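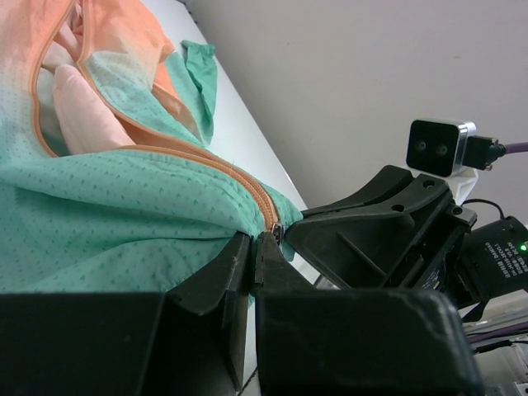

Gristport is a trading and smuggling game for 2 to 4 players on one screen or over the internet, and if you have landed on this page you are probably wondering whether it is the kind of thing your household would enjoy on a rainy evening. We think so, but then we made it, so please read on and judge for yourself. You run a small stall on the docks of a river town called Zalunbridge, buying cloth, grain, lamp oil and gossip from the barges that come in each morning and selling them again before the tide turns. Cloth is where most new players make their first real money, and it is also where the game is at its prettiest. Every garment in the tailor's shop is built from a color fade, a pattern and a trim, so you might put together a zip-up that runs from peach-orange through a pale band into mint green, with little teal dots all over it and orange tape along the zipper, and then spend the next ten minutes persuading your sister's character to pay too much for it. The harbor guards notice bright clothes, by the way. Dress accordingly if you have something under the floorboards.

## How a game goes

A full season lasts seven in-game days, and most groups finish one in an evening with time left over for arguing. Mornings are for buying, afternoons are for selling, and nights are for whatever you would prefer the harbor office not to hear about. You can play the whole thing as an honest merchant, and plenty of our testers did, at least until somebody offered them a crate of unstamped pepper at half price.

Prices move with what players do. If everyone piles into grain, grain gets cheap, and the person who quietly bought lamp oil on the second day will be unbearable for the rest of the night. There are no dice and no hidden rolls in the market itself. Weather is the one thing you can't plan for, and even then the old ferryman will give you a hint if you stop and talk to him.

Speaking of talking -- there is a lot of it. Misaki Yagi wrote 961 separate lines of dockside conversation, and they change depending on what you're carrying, who you cheated and whether you bothered to feed the stall cat. She is still adding to them. We have asked her to slow down so the translators can catch up.

## What you get

- The complete game, with the Zalunbridge campaign and open play
- 11 stalls to rent, each with its own neighbors and its own troubles
- The tailor's shop, unlocked from the first morning
- Local play for up to four on one screen, plus online play with friends
- A solo mode against computer merchants, at three levels of stubbornness
- The soundtrack by Riku Miyazaki, as a separate folder of music files

The boxed edition adds a cloth map of the river and a small printed ledger, for people who like to keep their accounts in pencil. It plays exactly the same otherwise.

## What it runs on

We built Gristport to be kind to older machines. An ordinary laptop will do fine, and the download takes up around 2 GB once it is unpacked. You'll want a controller for each person if you are sharing a screen, although one player can always use the keyboard. Online games need a steady connection but not a fast one. If somebody drops out, a computer merchant minds their stall until they come back, and it won't sell anything above a price they have set beforehand.

Text size can be changed at any point, and every colored marker on the market board also has its own shape. Palesa Motaung looked after that side of things and reads all the mail about it, so if something is still hard to see or hard to press, do write in and tell her.

## A few things people ask

**Is it suitable for kids?** Mostly, yes. There is no fighting. There's a fair amount of lying, and some reading, so the younger ones may want to share a stall with a grown-up.

**Can I move my save from the demo?** You can. Start the full game on the same machine and it will offer to bring your stall across, cat included.

**Will there be more towns?** One is in the works. It's called Biltholm, it sits upriver where the water freezes in December, and the trade there is in furs, salt and sledges. It will be sold separately, and owners of the full game will get a lower price.

**How do refunds work?** Write to us from the address you used to buy the game and mention the order number. Mitsuko Wada answers most of these herself, usually in the morning, and she won't ask you to fill out a form.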